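Revoretti review: a slower kind of dating app

I've been on and off dating apps since my divorce, and I've grown pretty fussy about them, so when my sister kept bringing up Revoretti over dinner I finally gave in and signed up on a Friday night with a glass of wine and very low hopes. I stayed for two months, and I'm a little surprised to say I liked it!

Signing up takes a while. You answer 40 questions (some sweet, a few plain nosy) and only then do you get to look at anybody. 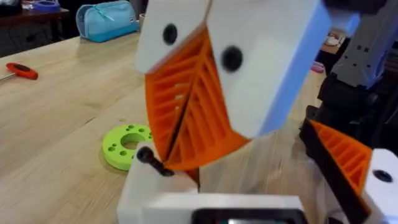
After that the app shows you up to 13 people a day, and when they're gone, they're gone until morning. I grumbled at first. By the second week I was reading whole profiles over my coffee, even the bits about hiking, and writing proper messages — with paragraphs! — to people I would have swiped past on Jirkano.

The match score is the part I trusted least. My highest was a 94, a perfectly nice man with whom I had nothing to talk about, and my best date by a mile was a 60.

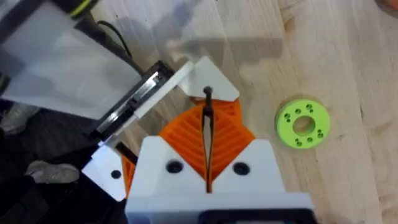 Norbert Vincze wrote in to tell me I was being too kind about the chat. His messages kept showing up hours late, he said, and one lovely woman had given up on him before he even saw her question. I had that happen twice myself, both times in the evening, and I do wish they'd fix it.

Support was friendly when I asked, if slow. You can pause your profile without losing your conversations, and I used that when my mother came to stay. 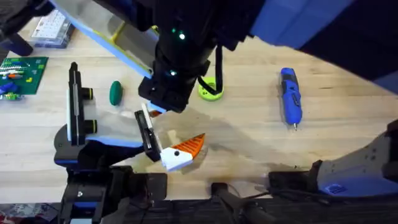
Last updated: May

The free version is enough for most people, I'd say. Paying gets you a travel setting and a longer "about me" box, and I only missed the second one (you may have noticed I go on a bit). If you live somewhere small, ask a friend nearby how many new faces they see in a week before you put any money down.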